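Fimis ハンドグリッパー実演データ README

印刷する | メールで送る

2024年11月9日 Nawal Kabbaj

## このデータについて

Fimis は、人が両手にグリッパーを持って作業し、その動きをそのままロボットの学習に使うための実演データ集です。Plidetham の作業室で収録を始め、途中から Brurstead でも録るようになりました。今回の版には 1281 本の実演が入っています。うち 1258 本が学習用、残りの 23 本が確認用です。

遠隔操作の装置で集めていた頃は、腕の遅れに慣れるだけで午前中が終わっていました。手持ちに変えてからは、初めて来た人でもすぐに箱の中の物をつまめるようになり、録っていて本当に楽しいです!動きも自然で、迷ったときの小さな持ち直しまでちゃんと残ります。この持ち直しの部分が、個人的にはいちばん気に入っています。

## 収録のしかた

作業は床置きの容器を相手にしたものが中心です。机の上の作業も入っていますが、床のほうが腕の伸ばし方に幅が出るので、Joaquim Guerreiro の提案で多めにしました。操作者は立ったままでも、膝をついても構いません。姿勢は `posture` に記録してあります。

グリッパーには白い立方体が付いていて、各面の白黒マーカーから手先の位置と向きを求めます。あごの側面にも小さなマーカーがあり、こちらは開き具合の計算用です。
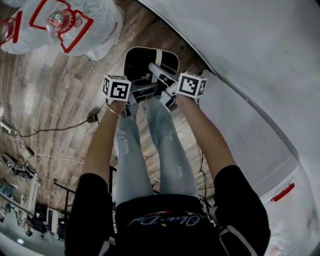 ### 始める前に

1. 左右のグリッパーを取り違えていないか、立方体の番号で確認する。
2. 両方の立方体を頭の高さのカメラに向け、二秒ほど静止する。
3. あごを全開、全閉、全開の順に動かす。
4. 合図の音が鳴ったら作業に入る。

3 を飛ばすと開き幅の値がずれます。3月の収録分に何本か該当するものがあり、`calib_ok` を `false` にして残しました。手先の軌跡だけ使うなら問題なく読めます。

## フォルダの中身

- `video/` 頭の高さから見た映像
- `pose/` 左右の手先の位置と向き(カメラ基準)
- `width/` あごの開き幅
- `meta.csv` 作業名、収録場所、姿勢、操作者の記号

作業は 8 種類です。一本の長さは最大 2000 コマで、超えたものは切らずに除外しました。途中で切ると、箱に手を入れたまま終わる実演ができてしまい、再生したときにロボットもそこで固まります(Liesbeth Smits が見つけてくれました)。

## 使うときの注意

腕や容器の縁で立方体が隠れると、手先の位置が飛ぶことがあります。見えない区間が短ければ前後から補間し、`pose_valid` に 0 を入れてあります。補間値を学習に使うかどうかは好みですが、うちでは除いたほうが、つまむ直前の動きが落ち着きました。

左右を別々に学習させるのはあまりおすすめしません。片手で容器を押さえ、もう片方で取り出す実演が多く、片側だけ見ると何を待っているのか分からない時間が長くなります。両手まとめて入れてみてください。手の受け渡しがきれいに出たときは、部屋で歓声が上がりました!

映像には床や周囲の機材、操作者の服や腕がそのまま写ります。背景を消した版は作っていません。散らかり方も場所ごとに違うので、見た目の変化に強くしたい方にはむしろ使いでがあると思います。

## 既知の不具合

- Brurstead 収録分の一部で、合図の音が映像より少し遅れています。軌跡の時刻は正しいままです。
- `meta.csv` の作業名に表記ゆれがあります。「取り出し」と「取出し」は同じ作業です。
- 左手の開き幅が、全閉でもわずかに 0 を上回ることがあります。

## 謝辞と連絡先

読み込み用のスクリプトは Blažena Krajčí、マーカーの取り付け台は Iida Miettinen が担当しました。取り付け台は三回作り直していて、今の形がいちばん軽いです。図面が必要な方は Iida まで。実演を追加したい方も歓迎です。手順どおりに録ったものなら、同じフォルダ構成のまま送ってください。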